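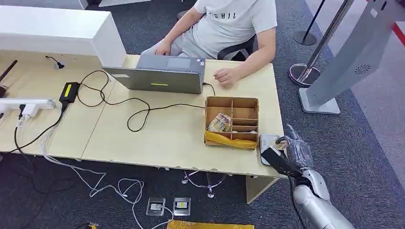
Notes for "The Desk Talk" — Plorudgate meetup, room 3

7 minute read

OK, hi everybody. Breathe. Don't start with the joke about the stapler, it died last time.

My name is Shanti Awasthi, I work out at Treloar, and I've been asked to talk for 15 minutes on shared desks. (Wait for the groan. There's always a groan.)

Look at this desk. Laptop open, somebody in a T-shirt and shorts getting on with things, black cables looping all over the left side. I have worked at that desk! Not that one exactly, but you know what I mean, and I bet you've worked at one too.

Start with the cables. Ask the room: who has pulled out a plug this year that wasn't theirs? Hands up. My own rule is that the power brick never lives on top of the desk. See the black one with the yellow label, left of the laptop? It's sitting in prime real estate. That's where your notebook wants to go, or your elbow. At Treloar we stuck ours under the tabletop with wide hook-and-loop tape, and yes, two of them fell on people's feet in November, so buy the good tape.

Power strip next. On this desk it's up on the top, way over at the left edge, with the cords hanging down over the side. I go back and forth on this one. Phyllis Lightfoot (she's here, wave, Phyllis) likes a strip on the desk so she doesn't have to crawl around on the carpet in a skirt, and I can't argue with that. What I'd do is screw it down, or clamp it to the back, so it can't get dragged off when a cord snags on a chair.

PAUSE. Drink some water.

Now the bit I love — the cardboard box! Over on the right, brown cardboard, with cardboard dividers. We spent real money on drawer units from Zerelach and everyone filled them with dead batteries and soy sauce packets. Then Phyllis cut down a shipping box, put dividers in it, and people used it. You can see straight down into every compartment, so stuff doesn't go in there to be forgotten. And when it gets grubby you flatten it and make another.

There's a snack in the one up there, left compartment. Good. I'm pro-snack. Give the snack a home and it stops migrating onto the keyboard.

Mention the join: this top is two sections pushed together, with little chips along the front. If you've got a join like that, don't write across it, and don't set a full mug on it. (Tell the Pratach coffee story here if there's time. Skip it if I'm past the cables by minute 7.)

Phones. The one up there is at the front corner, and I'd move it back a hand's width. Front corners are where phones go to fall.

Last thing is the end-of-day reset, and we do it in 3 minutes. Cords coiled, box pushed to the back, crumbs in the trash, chair in. Set a timer and play a song, it helps more than you'd think.

Then questions. If it goes quiet, ask Phyllis about the dividers.

Comments

deskhopper: Did the cardboard box at my place this morning. Used a wine carton, the dividers come with it!

Marnie T.: Which tape was the good tape? Mine let go overnight.

P. Lightfoot: It was one skirt, one time, Shanti. But yes, keep the strip on the desk.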